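Clukon return with a second album and a winter tour

02/11/2025

Fans of Clukon have had to be patient, but there is good news at last for anyone who wore out their copy of the band's debut. The Surard four-piece have finished their second album, Eltanano, and it will be out on the D'Amico label before Christmas, on vinyl and as a download, with a small run of 200 cassettes for those of us who still have something to play them on.

The record was put together over a long, hot July in a rented farmhouse, with the drums set up in the kitchen and the windows open for most of it. It runs to 49 minutes, a good deal longer than the first one, and the band say the extra room has let them stretch out a bit - there are slower songs this time, and even a touch of pedal steel.

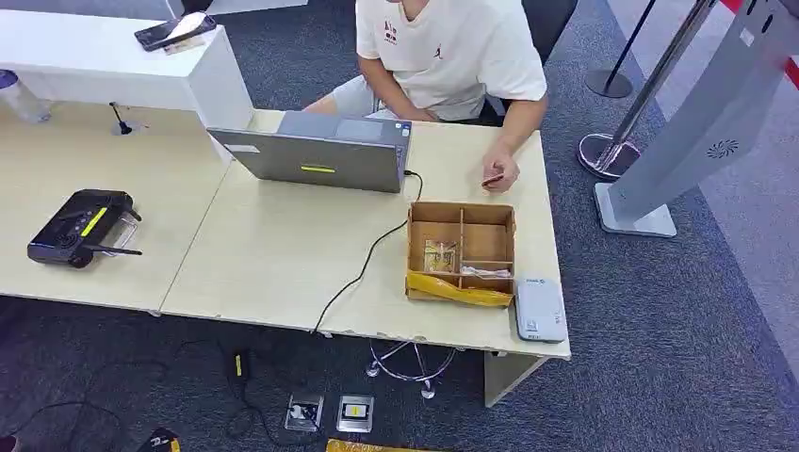
The first single, a lovely rumbling thing with a chorus that takes its time to arrive, can be heard now on the label's website, and I must admit I have played it far more often than is good for me (or for the neighbours).

A tour of 18 dates follows in the new year, starting and ending at home in Surard, where the band have always had the warmest of welcomes. Tickets go on sale on Friday morning, and under-16s are welcome at the early shows as long as they bring an adult along.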